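Tindcombe Site > Staff Information > Automation > Laundry and Folding FAQ

Last updated: March

Automation on the garment line: questions from staff

Orkel is introducing automated folding at the Tindcombe site in stages. The answers below apply to the garment line only. Flat linen is covered by a separate notice.

Which tasks are being automated?
The first stage covers folding long-sleeved shirts and moving folded items to the outfeed shelf. Sorting, stain inspection, pressing and repairs stay manual. Loading and unloading of washers is under review and will not change during the first stage.

Who supplies the equipment?
Zikalport supplies the arms and the control software. Hamel holds the maintenance contract. Faults are reported to the shift lead, who opens a ticket with Hamel. Operators should not contact Zikalport directly.

How does the system learn to fold a garment?
From recorded demonstrations. An operator performs the fold with a pair of hand-held grippers, and the movement is stored along with the camera view. The current training set contains 1117 accepted demonstrations. Recordings in which the garment slips or is dropped are kept in a separate set and labeled as failed.

Does a demonstration have to be fast?
No. A steady pace is preferred. Start with the garment spread flat and both grippers open, and finish with both grippers clear of the fabric.

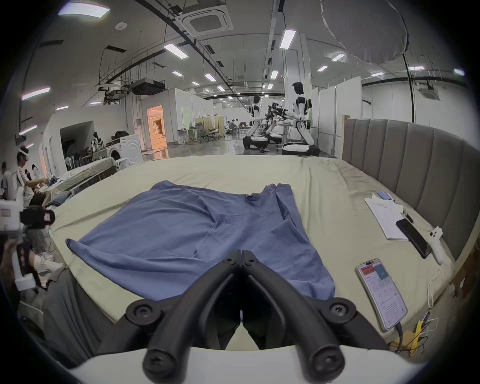
Will recording sessions count toward my normal output target?
Time spent recording is logged under a separate code and removed from the hours used to calculate output. A session lasts 16 minutes, followed by a break of 10 minutes away from the station. Both are paid at the regular rate.

Is any position being removed?
No position on the garment line is being removed in the first stage. Nine folding positions will be reclassified as cell operator. The duties are feeding garments, clearing jams, checking finished folds and recording new demonstrations when a garment type is added. Pay grade is unchanged on transfer. Staff who do not want to transfer may apply for pressing or sorting before the change takes effect.

What training is provided?
Two half-day blocks on shift: one on the cell and its stop controls, one on recording. Operators work alongside a trained colleague until the shift lead signs the competence sheet.

Can the recordings be used to measure individual performance?
Recordings are stored by session number without an operator name. They are not available to shift leads and are not used in reviews.

What should I do if the arm stops mid-fold?
Press the stop button, wait for the amber light, then open the guard and remove the garment by hand. Refold it manually and enter the stop in the cell log. Do not restart the cell after a third stop in one shift; call the shift lead.

Filed under: Working with automation, Garment line, Staff FAQs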